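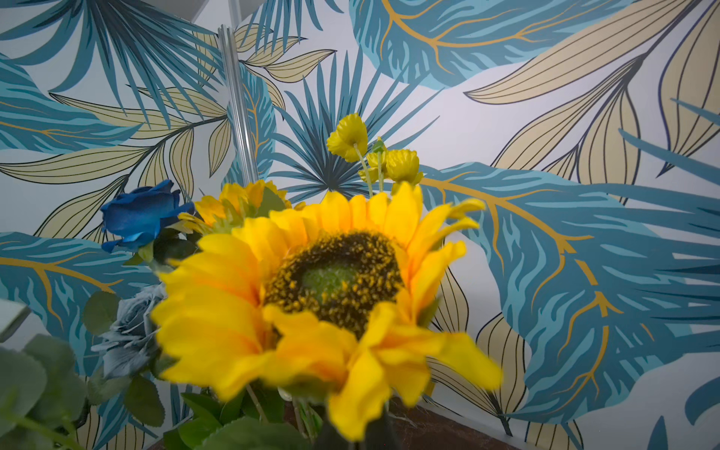

Figure 2. Sunflower, two shades of blue rose, and small yellow pom-pom blooms.

4.2 The big flower problem

Every mixed bunch I've worked with has one flower that wants to run the show, and with this palette it's the sunflower. I love it for that. It is also a pain! Put it in early and the roses get shoved to the sides; put it in late and you're threading a thick stem through a vase that is already full of wire and plastic leaves, and something always pops out the other side. (More on stem thickness in Section 5, where I complain about it properly.)

Most of the handbooks I read for this study treat artificial flowers as if they were fresh ones that happen to last. I don't think that holds up once you have them in your hands. A fresh rose leans where its weight takes it. A silk-type rose from a mixed pack, like the Vernilia stems I started out with, leans where it was folded in the box, and it'll keep leaning that way until you bend it back. So a good part of what I call arranging in this paper is really bending – the neck first, then the stem just above the rim, then the leaves.

Search this journal Enter keyword, author or DOI Search Advanced search

I kept the color question simple. Strong blue next to strong yellow is loud, and the dusty gray-blue roses are what calm it down. I like a bit of that gray-blue tucked right up against the sunflower petals, half hidden if need be, with the brighter blue a little farther out. Red I use very sparingly. One red bloom pushed under a blue one gives you a bit of warmth in the shade, and if you pull it forward it takes over the whole bunch.

Height is a separate matter. The rule I was taught is that the tallest stem should stand one and a half times the height of the vase, and I stuck to it for the first 30 bunches before I got bored and let the sunflower stand up as tall as it liked.
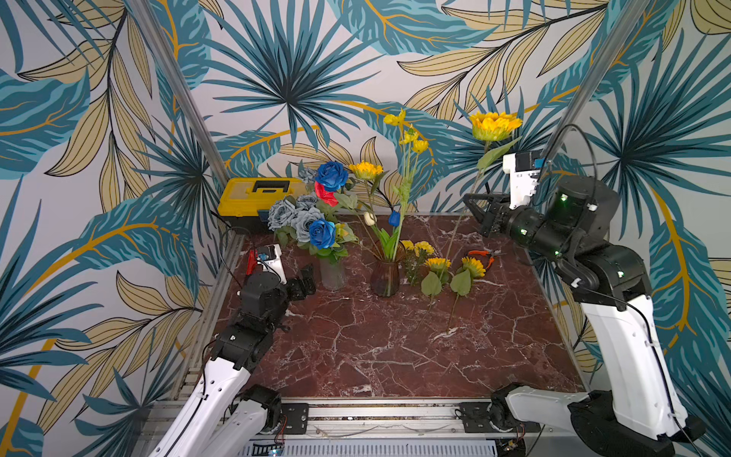
Kirstin Cruickshank read an early draft and disagreed with me on nearly all of this. In her view a sunflower on a long stem belongs in a vase by itself, and the roses should be left alone to make a low, round bunch; as she put it, "you're asking two arrangements to share one pot." She would also strip the lower leaves, which I never do, and she thinks the one-and-a-half rule is far too timid for clear glass.

I went back and tried it her way with 7 of the bunches. The low round ones were very pretty, I'll give her that, but they looked finished from the front and strangely bald from the back. 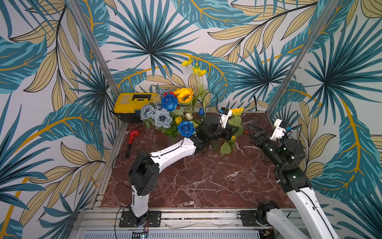 My own preference is still for the crowded version, where small buds fill the gaps and the thin-stemmed yellow flowers go up high at the rear. Thin stems are forgiving. They slide in last, they don't push anything over, and you can fan them out with two fingers once they're seated. Buds I place by feel more than by plan, usually turning the vase a little after each one, and I've noticed I nearly always put the palest one in too deep and have to fish it out again.

Ülle Jõgi's notes on leaf cover were a big help at this stage, and I come back to them in 4.3, along with the question of what to do about visible wire.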